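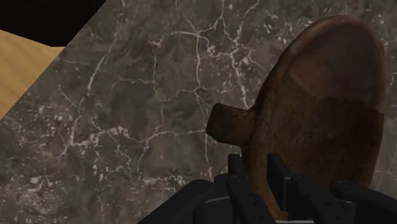 Check your finger offset before you touch anything else, wrote Tremblay under my last post, and okay, fair! I'd spent a whole evening fiddling with friction on the simulated Franka when the fingertips were set 5 mm too low. Fixed that, then dropped the grip force limit too, and now I'm lining up over the brown thing with the stubby handle again, marble counter and all. 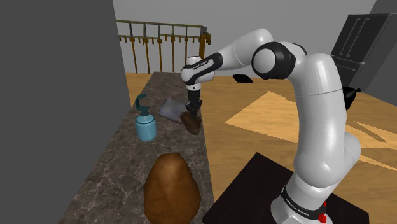

Still on my list

Rerun all 200 grasps with the new offset (the old log stops at 395, no idea why), and back up the Misov config first this time.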